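Magazin > Wohnen > Möbel und Handwerk

Kleines Holz für große Tische

Von Mohcine Hajji

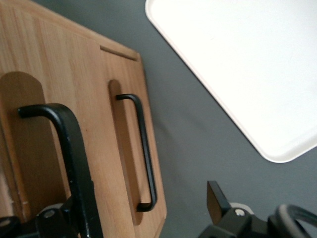
Helles Holz, schwarze Griffe: ein kleiner Schrank neben einem weißen Tablett.

218-mal geteilt | 53 Kommentare

Wer in die Werkstatt Brirkadard kommt, sieht zuerst die Bretter. Sie stehen an der Wand, nach Farbe geordnet, und Ingeborg Kasten geht an ihnen vorbei, ohne sie anzuschauen. Sie kennt sie schon. Seit vielen Jahren baut sie kleine Schränke, die man auf einen Tisch oder ein Regal stellen kann.

Ich habe sie im Februar besucht. Es war früh am Nachmittag, und sie trank Tee aus einem Glas, wie man es bei mir zu Hause auch macht.

«Ein kleiner Schrank verzeiht weniger», sagt sie. Bei einem großen Möbel bemerkt man eine ungenaue Fuge kaum. Bei einem kleinen liegt sie direkt vor dem Auge. Darum sucht sie lange nach der richtigen Seite eines Brettes. Die dunkleren Streifen sollen der Länge nach laufen, ruhig und ohne große Unterbrechung.

Über die Griffe haben wir fast eine Stunde gesprochen. Kasten mag sie schwarz, besonders auf honigfarbenem Holz. Ihre Kundinnen fragen oft nach Messing, und sie macht es dann auch, aber man merkt ihr an, dass sie es nicht gern tut. Ein Griff muss für die ganze Hand sein, meint sie, auch wenn das Möbel klein ist. Kleine Kratzer im Schwarz stören sie nicht.

Für die Dinge, die man jeden Tag braucht, empfiehlt sie ein Tablett neben dem Schrank. Schlüssel, Brille, Stifte. Weiß ist ihr am liebsten, mit runden Ecken, die lassen sich leichter auswischen.

Ein Schrank von ihr kostet 600 Euro, die größere Ausführung mit dem Namen Makham 1.000 Euro. Bestellen kann man beide nur in der Werkstatt. Den Katalog hat sie abgeschafft.

Diese Seite verwendet Cookies. Mit der weiteren Nutzung stimmen Sie dem zu.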